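Forum > Housekeeping and Room Services > Pay, rotas and conditions
Thread: Gripper shifts at Katene, are they worth taking?

bucket_and_cloth
Member
Does anyone else here work for Katene? I do rooms at the long-stay block in Drokholm. In June they brought in gripper shifts, where you do the desk and surfaces holding the hand gripper instead of using your bare hands, and it all gets recorded for Vemetti to train their tidying robot on. I've been asked if I want to go on the list. The rate is the same as a normal room shift. I'd like to hear from people who have done them before I say yes. My supervisor says it's light work but she hasn't done one.

latecheckout
Regular
I've been on them since they started. It is lighter on the back and harder on the wrist. You squeeze the handle to close the fingers and by the end of a shift your forearm knows it. The first week I was very slow. A room I'd normally finish in half an hour took me most of the morning.

My other complaint is that they count recordings, not rooms. The target for our block is 1,000 a month between all of us. I did 655 of the last lot with one other person, when two were off sick, and got a thank you on the group chat.

tullevo_nights
Member
We had this at Tullevo last year with a different supplier. I'd say no. You're teaching the thing that will do your job, on the same hourly rate as doing the job. When ours finished recording they cut the evening surfaces round and the hours were never put back. They called it "reviewing the rota".

latecheckout
Regular
Tullevo cut hours everywhere that year though, including laundry, and there was no robot near the laundry. I'm not saying it can't happen here. I just wouldn't put all of it on the grippers.

bucket_and_cloth
Member
Thanks both. What do you do on one of these shifts, start to finish? The sheet I was given is one page and half of it is about charging.

latecheckout
Regular
This is how we do it at my block. Yours may differ.

1. Check the resident has signed the form for that room. If there's no signed form, do it by hand as normal and don't take the gripper in.

2. Look at the desk before you start. Leave it as the resident left it. People want to have a quick straighten first, and then the recording is of a desk that was already tidy.

3. Start with the fingers open over the desk. Do cloths and towels before you touch anything that can tip over, like mugs and bottles. If the cloth is already folded, it still counts as an item to be moved. I've put up two from the same desk so you can see the sort of thing you get.

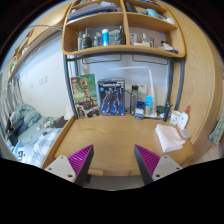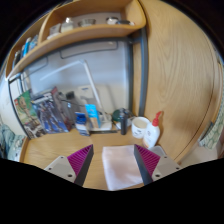
Both have the folded cloth, the white mug and the bottle with the red top on the right, and the lamp further back.

4. Move things one at a time. Close slowly, lift, put down, open fully. If you drop something, pick it up with the gripper and carry on. They told us not to delete the drops.

5. Leave anything boxed or collectable where it is. Model kits, figures, anything that looks like it was put there for show. We had a complaint early on and this rule came out of it.

6. Finish the rest of the room by hand. Bed, bin, floor. This is the part they forgot when they planned the timings.

mop_marshal
Moderator
Before anyone else posts photos: is the resident all right with that desk being on here?

latecheckout
Regular
Yes, I asked. It's a colleague's own room in staff accommodation, so no form from a guest involved. I wouldn't put a guest's room up.

mop_marshal
Moderator
Fine, leaving it up then.

tullevo_nights
Member
Look at what's on that desk. Mug, lamp, bottles, bits and pieces everywhere. Someone who does rooms can clear and wipe a desk like that without thinking about it. With the gripper you're picking at it one thing at a time, and the wiping still has to be done afterwards. So the company gets two jobs out of you and the rota shows one.

bucket_and_cloth
Member
Is the wiping counted as part of the gripper shift?

latecheckout
Regular
Not at first. We argued about it and now you get four rooms on a gripper shift and no more. Before that it was the full list with recording on top, which couldn't be done. Get the room limit in writing before you agree. That's the main advice I'd give.

fourthfloor_linen
New member
I'm at Katene too, different block. I like them. I have a bad knee and a gripper shift means I'm standing at a desk for most of it and not kneeling by a bath. The younger ones at ours don't want them because they find it boring, so I've had as many as I asked for. My wrist is all right if I swap hands between rooms.

On the job worry, Vemetti brought their robot to our block for a demonstration. It put a towel in a basket and then it tried for a mug and stopped. They said it needs a lot more recordings. I went back to work.

tullevo_nights
Member
Ours was stopping at mugs as well. Give it a year.

fourthfloor_linen
New member
Maybe. I've got a knee now.

latecheckout
Regular
What has changed for us is who does what. It used to be two people to a corridor and you'd talk. On gripper days you're asked to keep quiet in the room, so you work alone and the other person has the bathrooms all day. We asked to rotate and they've agreed to swap us at dinner time. Some of the bathroom side are still annoyed and I don't blame them.

There is also a payment of 200 if you train new starters on the gripper. It's paid once, not per person. Ask about it because it isn't on the sheet.

bucket_and_cloth
Member
That wasn't mentioned to me at all. I'm going to ask for the room limit in writing, the swap at dinner, and wiping counted in the time. If they say yes I'll try it for a month.

tullevo_nights
Member
Ask them what happens to the hours when the recording stops, and get that in writing too.

bucket_and_cloth
Member
Added to the list. I'm seeing her at 2pm tomorrow and will post what she says.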